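Home | Flights | Scenery | Old posts | Contact

Mesh, water and one stubborn runway at Kevenar

4 June 2019

I am still not finished with Kevenar. When I began, I believed it would be a small job, because the airfield has only one runway, a little apron and a hut with a radio mast. Now I have learned that a small airfield can be more difficult than a big one, if it stands on a slope.

The default airport in X-Plane is quite poor. The runway is in the correct position, but the ground below it was made flat, so at the eastern end you have a wall of earth that looks like the side of a cake. In real life the runway goes down towards the lake, and the pilots who fly there always speak of this slope. If it is missing, then for me there is no reason to fly to Kevenar at all.

My first idea was simple. I opened the airport in WorldEditor, switched off the flattening, exported it and loaded the flight. The wall was gone, but now the runway had waves in it. My Cessna jumped twice on the landing roll and on the second jump the propeller touched the ground. I tried again with the bigger twin from Merrick, which has stronger legs, and it only jumped higher.

The reason was the mesh. The triangles in that part of the world are large, and two of their corners fall in the middle of the runway. So I had to make my own mesh patch. I had never made one before, and the manual I found was written by somebody who knows the subject too well. He explains the difficult parts nicely and forgets the easy ones. I spent one whole evening because I did not know that the elevation must be in metres while I was giving it in feet. The result was an airfield high above the clouds, very beautiful, with a waterfall of grass on all sides.

After this I went slowly. I drew the runway as a long polygon and gave a height to each end. In the real chart the difference between the two ends is 230 feet, and I converted it with a calculator, on paper, like in school. Then I put a wider polygon outside the first, so that the ground could come down softly to the old mesh. The first export gave a crack along the north side, through which I could see the blue nothing under the world. I moved 2 points and the crack closed.

The lake was the next trouble. Its water is stored at one level and my new shore was below it, so the last part of the approach lights stood in water. Fasil Alemayehu wrote to me that I should not touch the lake, only lift the shore a little, and nobody in an aeroplane will see it. He was right. I lifted it, and from the cockpit the shore looks natural.

For the trees I used the free Skarenska forest pack. The pines are good. The birches are too green for October, when I like to fly there, but I did not want to change somebody else's textures without asking. I have written to the author and I wait for an answer.
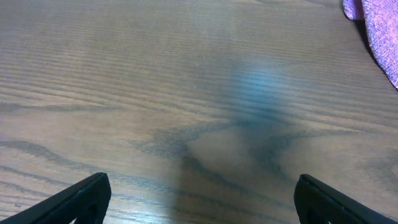
Sumeya Kassa thinks that I should leave the slope a bit softer than the chart says, as most people land too fast and will blame the scenery. I have thought about it for a while. I prefer to keep the real numbers. The person who lands too fast can go around, as there is enough room on the lake side.

What remains is the taxi sign near the apron, which is floating a hand above the grass, and the winter textures. I must also test the patch together with the Sindivcombe overlay, because several readers use both and I don't know which one must stand first in the list. When this is done I will put the file in the usual place.

Shared 2 times

Comments

gliderpete: Put the mesh above the base scenery but below the overlay. I had the same problem with another strip, and the order cured it.

Sumeya Kassa: I still say softer! But I will download it anyway.

northshore: Will it work with the older version? My computer is not strong enough for the new one.

Reply from the author: I have tested only the new version. If you are willing to try it, please write to me and I will send you the patch.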